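What's Inside a Computer?

Have you ever wondered what's hiding inside one of those big computers that sit on the floor under a desk? I have! When I was ten I thought there would be one enormous battery in there and a lot of fluff. I was right about the fluff.

The box itself is called the case. Take the side off and the first thing you'll probably notice is a large flat board. Lots of them are green, though you can get black and blue ones too. It's called the motherboard, and I like to think of it as a town. All the other parts live there, and thin metal lines run between them like roads.
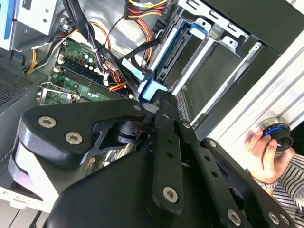

Photo: Trostlow Science Club / Kennedy Workshop

See the green board with all the tiny bits on it? Those dark rows with pale latches at the ends are slots for the memory, or RAM (say it like the sheep). Memory is where the computer keeps whatever it's busy with right now, such as the game you're playing or the story you're typing. Switch off and it forgets the lot – so save your homework!

The silver metal frame goes around the place where the processor sits. The processor is the part that does the thinking, and it does it very, very fast. It gets hot too, so most computers have a fan to blow the warm air away.

Then there are the cables. What a tangle! Some carry electricity and some carry information. The flat kind often goes to the drive, where your pictures and games are kept even when the power's off. The little white plugs with red and yellow wires push on to pins on the board, and plugs like that are usually shaped so it's hard to put them in the wrong way round.

Want to look inside a real one? Ask a grown-up first, and only ever open an old computer that's been unplugged from the wall. Leave the metal power supply box shut, always, as it can give you a nasty shock even with the plug out.

Try this: draw your own motherboard town on a big sheet of paper. Put in 3 roads, a memory street and somewhere for the processor to live. Mine's called Trumier and it has a chip shop.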